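Sorting a seed collection that has got out of hand

The seed tin had been a tin for 15 years. It began as a shortbread tin, was replaced by a larger biscuit tin, and by last winter was two biscuit tins and a shoebox, none of them in any order. In April I sowed a row of what I believed to be leaf beet and got a row of radish. The packet had lost its flap and somebody (me) had put the wrong seed back in it. I decided to sort the collection properly once the summer was over, and these are my notes on how I went about it.

The first question is what to sort by. Most people sort by plant family or alphabetically. I tried alphabetical order years ago and gave it up. It puts broad beans next to broccoli, which are sown months apart here, and it raises pointless arguments over whether a thing goes under its own name or its type. Family order is tidier on paper but has the same fault. When I open the box I am asking one thing: what can go in the ground now?

So I sort by sowing period. A packet goes in the slot for the first half or second half of the month in which I would first sow it outdoors at Prondale. Crops sown in succession, such as lettuce and radish, stay in their first slot until used and are then moved forward by hand. If I forget to move one, it tells me I have forgotten to sow it.

For the box itself I wanted narrow divisions, open at the top, and cheap enough to throw away if the idea failed. Card dividers are good enough for this. They weigh very little and can be written on. Their weakness is damp, so they have no business in a shed.

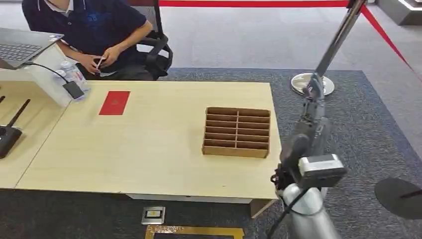
Divided cardboard tray and a red envelope.

Packets are less uniform than you would expect. The ones from Vostell are tall and thin. Cokholm uses a wide packet with a foil inner that will not stay folded. Swapped seed comes in whatever was to hand, including wage envelopes, folded till receipts and once a teabag sachet. I moved everything that did not fit into plain paper envelopes of one size and copied the details on to the front in pencil. Ink fades on paper kept near a window and biro skips on anything waxy. Pencil does neither.

The details I copy are the variety, the source, the year of harvest or packing, and the date of the last germination test. I leave out sowing depth and spacing. I know these for the things I grow often, and for the others I would look them up anyway.

Germination testing took up most of the time. The method is old and simple. Count out a fixed number of seeds, lay them on damp kitchen paper, roll the paper up, put it in a lidded box somewhere warm and look at it daily. I keep each batch for twice the number of days given on the packet before I call it finished. Anything under half goes in the compost, with two exceptions. Old varieties that I cannot replace are sown thickly whatever the result, and parsley is given extra time on principle.

Results by type were much as the books say. Parsnip seed more than a year old was useless. Onion was poor. Tomato was excellent, including a packet I had written off entirely. Brassicas held up well except for one kale from Chraibi, which had been left on a windowsill and can hardly be blamed on the supplier.
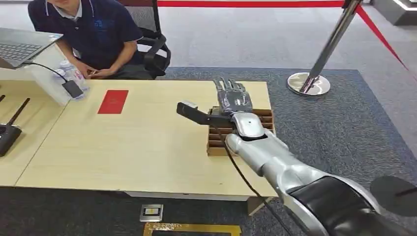

Storage matters more than sorting, if I had to choose between them. Seed keeps best when it is cool, dry and dark, and of the three dryness is the one people neglect. A fridge is cool and dark but not dry, and each time a jar is opened in a warm kitchen water condenses on whatever is inside. My own practice is to dry the seed first, over silica gel in a sealed jar for a week, and then to keep it in an unheated room at the north end of the house. Only onion, parsnip and the irreplaceable things go in the fridge, and those jars are left to warm up closed before I open them.

Quantity is the other difficulty. A packet of 1000 lettuce seeds costs little more than a packet of 200, and I have bought the larger one every time. I grow perhaps four dozen lettuces in a year. One carrot packet claims 3000 seeds, and I have no reason to doubt it. From now on I shall buy the small packet, or split a large one with Marijke Michiels, who has the plot below mine and is more disciplined than I am.

I should add that the half-month slots do not work for everything. Garlic and onion sets are too bulky and live in a net bag. Peas and broad beans saved from my own plants are also too bulky, so they have jars with a slip of card in the matching slot. Flowers I have not dealt with at all. They are still in the shoebox.

The complete list, with test results, will go up when I have typed it. It is in pencil at present and some of it is hard to read – the parsnip page in particular got wet.

Posted 2022-09-24

Comments

Samina Kazmi
I sort by sowing month as well but keep the indoor sowings separate, otherwise chillies end up in January and I never look there. How do you handle those?

Author
Indoor sowings go under the date they are sown, with a pencil cross on the top corner. I grow few enough that it has not been a nuisance.

plot2
Parsnips: buy fresh every year and stop worrying. Agree about foil inners.

Marijke Michiels
Happy to split the carrots. You still have my good dibber.

Contact | Copyright the author, please ask before reproducing | Back to top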